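Allora Pickup and Van Owners' Club
Minutes of the autumn meeting, September 19, 2026

The chair welcomed everyone and thanked those who had come a long way, the roadworks at Prarura being what they are. The minutes of the last meeting were read and agreed, with one small correction to the spelling of Ochoa.

Tow bar offer. Nevix has written again, very kindly, with its terms for members wanting a tow bar fitted. The price holds until the end of November and covers the wiring but not the wider mirrors. There was a long and friendly talk about whether the older single cabs are included — the letter doesn't say — and the secretary will write back and ask.

Winter run. The route to Ochoa was agreed after a good look at the map. It comes to 65 miles with a stop for lunch, and we would ask members to fill up before they set off. Trailers are welcome, though the last hill is steep and a loaded one may find it hard going.
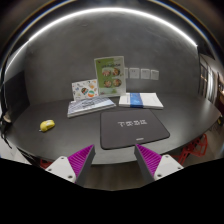
The mouse pad on the table, with books and displays behind.

Members' newsletter. The editor would dearly love more pieces, long or short, and especially anything on keeping rust out of a load bed. It was agreed to print 90 copies of the next issue and to go on sending the rest by email.

Tyres. A member told us about changing to all-season tyres on a six-year-old pickup and was very pleased with them, apart from a bit more noise on the motorway. Several others asked for the size, and it will go in the newsletter.

Any other business. The club's trolley jack has still not come back from its last loan. Would whoever has it please bring it along to the winter run? The meeting closed at 4 and tea was served.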